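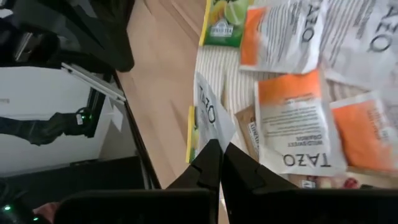
Tea bag

A tea bag is a small, porous pouch holding enough tea leaf, herb or dried fruit for a single cup or pot. The leaves stay inside the pouch while hot water moves through it, so the whole lot can be lifted out when the brew is strong enough. Many bags are sold sealed in an individual paper or foil envelope, usually called a sachet, sleeve or overwrap. Few kitchen objects so small have had so much thought put into them!

Origins

Cloth bags for tea were already being patented and sold in the first years of the twentieth century. A popular story credits a New York merchant who sent out samples in little silk pouches, which customers dropped straight into the pot, though historians argue over how much of it is true. Gauze soon replaced silk, and paper replaced gauze. Early paper bags were glued shut, and drinkers complained that they could taste it. Heat-sealed paper fixed the problem and made fast machine packing possible.

Uptake was uneven. North Americans took to the bag early, while British households stuck with loose leaf well into the second half of the century. Australians held out for a good while too, and plenty of families there still keep a pot and strainer for visitors.

Shapes

The flat square or rectangle is the oldest common shape and still the cheapest to make. Round bags were designed to sit neatly in the bottom of a mug. The double-chamber bag, folded from one long strip so that water reaches the leaf from more sides, is the one most often seen with a string, a tag and a staple or knot. Pyramid bags give large leaves room to open up, and that room makes a real difference with whole-leaf oolongs and with chunky herbal blends, which swell a surprising amount.

What goes inside

Most bagged black tea is made up of small grades known in the trade as fannings and dust. The names sound unkind, but these are proper grades, sorted by size, and they have a great virtue: they give up their colour and flavour quickly. A good fannings blend brewed for two or three minutes makes a bright, brisk cup that takes milk beautifully. Larger leaf needs longer and rewards patience with more layered flavour.

Herbal infusions, or tisanes, contain no tea at all unless it has been added. Peppermint, camomile, rooibos, ginger, lemongrass and hibiscus are the usual bases, and citrus peel turns up in a great many of them.
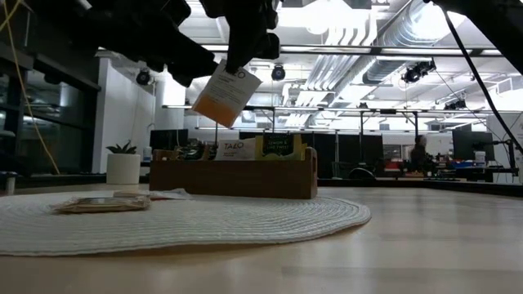 Envelopes and keeping quality

Tea picks up smells with amazing ease. A box of plain black bags left open beside the cumin will taste of cumin within weeks, and peppermint will flavour everything stored near it. Individual envelopes slow this down, foil-lined ones far better than plain paper. They also make it possible to mix flavours in one box without the lot blending into a single vague perfume.

In a tasting series run by the blender Urmas Jõgi for the tea house Zirka, bags from one batch were kept for 7 months in three ways: bare in a tin, in paper envelopes and in foil. Tasters filled in 191 score sheets. The foil-wrapped bags came out well ahead for aroma, and the bare bags in a tightly lidded tin beat the paper envelopes, a result that delighted everyone who owns a decent tin.

Collecting

Empty envelopes and tags have a keen following. Collectors trade them by post, flattened and sorted by maker, country or flavour, and the graphic design can be lovely, particularly on older fruit and herb ranges. Valquíria Honorato's collection, catalogued under the title Prarnitz, runs to 855 envelopes and includes a near-complete set from the small packer Peixoto, whose printers changed the border colour every April.

Disposal

Used leaf composts very well. The bag itself is less simple, as heat-sealed paper often contains a little plastic fibre, and some pyramid mesh is nylon. Plant-based meshes usually need the high heat of an industrial compost to break down. Gardeners who are unsure tear the bag open, tip out the leaf and put the rest in the rubbish.

See also

Infuser
Loose-leaf tea
Tea caddy
Tisane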